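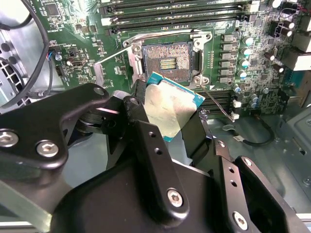
Jan 23, 2022
By Catarina Antunes

How does a lamp understand a message from a phone? The lamp and the phone use the same set of rules for talking. We call these rules a protocol.

Think of two children with a secret code of knocks on the wall. One knock is "hello" and two knocks is "come out to play". If your friend uses another code, the knocks are only noise for you.
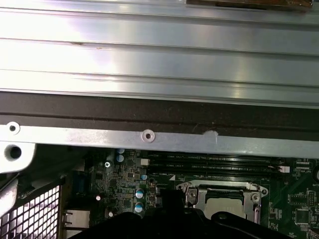

Machines have many codes. In my town, Bragança, the school has 34 small sensors that measure how warm the classrooms are. Each one sends a very short message, like "room 5, 19 degrees". A small box called a gateway listens to all of them. It changes their messages into a code that the internet knows, and sends them far away.

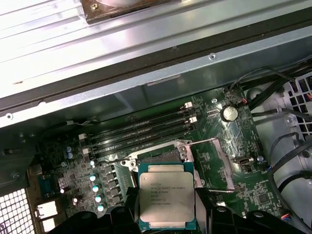

At the other end, a bigger computer reads the messages. It must be quick, for in one school day it can receive over 400 of them. The thinking is done by a chip called a processor. Some are made for strong computers, like the square one with "intel XEON" printed on its metal face. The sensor in your classroom has a much smaller chip, and it is enough. 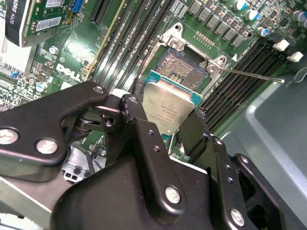 A protocol also says who speaks first and what to do when a message is lost. Usually the machine just sends it again. Parts inside a computer must agree too, and they must also fit together: a processor goes into a socket on the green board, and the socket must be the right kind for it. With messages there is nothing to touch, but the two sides still need to match.

Try to invent a knock code with a friend. What will you do if one knock is not heard?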